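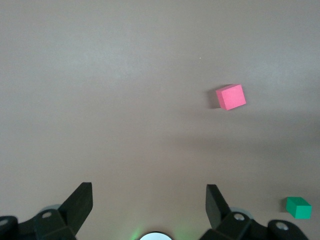

Spent most of the afternoon putting the blocks away, and I was in no hurry over it. Soledad gave us that set when we moved to Flendmont, and I still get fond and silly handling them – the pink cube especially, such a cheerful color, and the longer green one I always end up using for a doorstep when I build little houses. I wiped the gray table too, or meant to, then sat down with my tea instead. Nicanor called at 4 and we talked until the light went.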